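Steel Frames, Alloy Frames and the Word "Duty": Does Frame Material Still Matter in a Service Pistol?

Student project report, Plurnport Technical College
Course: Materials in Manufactured Goods

Why we picked this

Our group started with a claim we kept reading in product write-ups: that a metal frame makes a service pistol "more accurate" and "built for life." The claim shows up in ads and in forum posts, usually with nothing behind it. We wanted to know if anyone had tested it in a way that would hold up in a lab class. Mostly they hadn't, or they had and didn't publish enough to check.

We compared two versions of the same 9 mm pistol from Ifans. One has a steel frame and the other has an aluminum alloy frame. The slide, barrel length and sights are the same on both, according to the maker's sheet. That made it a fairly clean comparison, at least on paper. The pistols belonged to the Cletport indoor range and stayed there. All shooting was done by range staff. Our part was to plan the test, record results and measure the targets.

What the maker says

The Ifans brochure says the steel version gives "reduced felt recoil and superior precision." It gives no group sizes, no distance and no ammunition. The alloy version is sold as lighter to carry with "no compromise in service life." If steel is superior, then something has been compromised, and if nothing has been compromised, it's hard to see what the extra money buys. We wrote to the company in July asking what the service life figure was. The answer thanked us for our interest and attached the same brochure.

Plendura, which sells a hard coating used on the alloy frame, was a little more open. Their data sheet lists 3,000 rounds as the point where they inspected test frames for wear. It doesn't say what they found, only that the coating "performed as expected." Expected by whom is left out.

How the test was set up

Each pistol was fired from a padded rest at a fixed distance, with one type of factory ammunition bought as one lot. The plan was to put the same number of rounds through each pistol and stop at set points to look at the frame rails, the locking area and the pin holes. The range gave us Wednesday mornings, before it opened to the public.

We planned for 3,000 rounds in total across both pistols, to borrow the Plendura number. We got to 2,712. The ammunition budget ran out, and we did not want to finish with a different lot, because that would have changed two things at once. For groups, the shooter fired five-shot strings, and we measured center to center between the two farthest holes. We have 34 groups per pistol that we trust. Some others were thrown out because the rest had slipped, and we decided which ones to drop before measuring them. That matters, since it is very easy to lose the groups you don't like.

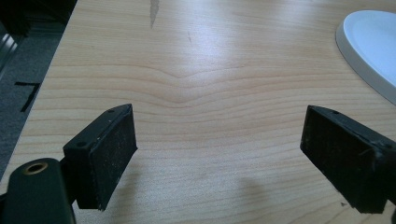 A reader of our first draft objected that a padded rest takes the shooter out of the test, and the shooter is the whole point of the heavier frame. The extra weight is there to steady a tired hand, the comment went on, so a test without hands was bound to find nothing. We think that is fair as far as it goes. It is also a different claim from the one in the brochure, which says precision and doesn't mention hands at all.

Results: groups

The steel pistol had the smaller average group. The gap was less than the usual spread from one string to the next with the same pistol, so we can't call it a real difference. Taking out the single worst group from each side made the gap almost disappear. A person who fired three groups with each pistol and stopped could have come away believing either one was better, and we suspect that is how a lot of magazine reviews are done.

Results: wear

Both frames showed polishing on the rails by the first stop, at 400 rounds each. On the alloy frame the coating had thinned at the front of the rails – bright metal was showing at the edges. After that the mark hardly grew. The steel frame showed even polishing and nothing else we could pick out with a hand lens. We found no cracks on either one. A hand lens won't find very small cracks, and we had no dye kit, so "no cracks" should be read as "none that we could see."

The round count is also low. Service pistols can go through far more than this in training, and frame life is a question about high counts. Our wear results say something about the coating and very little about the frame under it.

Results: stoppages

The alloy pistol had two failures to feed and the steel pistol had one. All three came from the same magazine. We marked it, stopped using it, and had none after that. We mention this because a forum post would have scored it two to one for steel.

What we would change

Use two pistols of each kind. With one of each, any difference might come from those two guns and have nothing to do with steel or aluminum. Add a second part with several shooters firing by hand, without being told which frame the maker calls better, though the weight would give it away the moment they picked it up – we haven't solved that. Borrow a dye kit for the frame checks. Weigh the springs in too, as the recoil spring was changed on neither pistol and we never measured how much it had weakened.

Our grade sheet asks for a recommendation. On this evidence we would not pay more for the steel frame on the promise of tighter groups. We have no recommendation on service life.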